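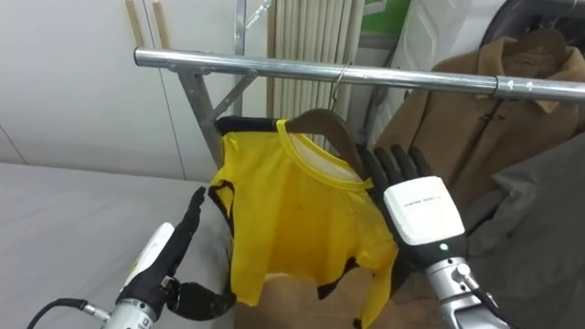 *Yellow tee with the black trim, on a wooden hanger*

**Thread: Building sets for a kid who's done with the easy ones?**

**prorndale_mom**
Hi all! My nephew turns nine at the end of January and he's gone through every beginner set we've bought him (he did the last one before the cake was cut). I'm looking at the Engelbrecht harbor crane, which has 157 pieces and says 12 and up on the box. Too much for him? His dad says yes, I say he'll be fine, and we've been going back and forth over it all week.

**WianT**
Get it. My daughter built that crane at eight with a little help on the winch string. The booklet is nice and big and they only add a few parts per page, so you can always find your place again if somebody calls you for dinner.

**gluefree57**
I'm going to disagree with Wian, sorry! We had the crane and the boom sagged from day one. My son got so frustrated he put it back in the box, and he's a patient kid. I'd look at the Istar fire station first. It has 200 pieces, but the walls go up quickly and the doors really open, so there's something to play with when you're done.

**WianT**
Did you put the two long gray beams in with the studs facing each other? Page 14 is easy to misread and we had them backward the first time too. Ours has been lifting erasers ever since.

**gluefree57**
Well, no, I don't think we did. I'll dig it out of the closet and look, but I still say the fire station is more fun.

**Sándor Somogyi**
I like both, but the Istar bricks are a bit tight for small fingers, so buy a brick separator while you're at it. The toy shop in Pletden had them by the register when I was in there with my grandkids.

**prorndale_mom**
You're all so kind, thank you! I'm leaning toward the crane, and I'll put a sticky note on page 14 before I wrap it. Does anyone know if the winch string comes in the box, or do I need to find my own?

**WianT**
It's in the box, in the smallest bag with the hook.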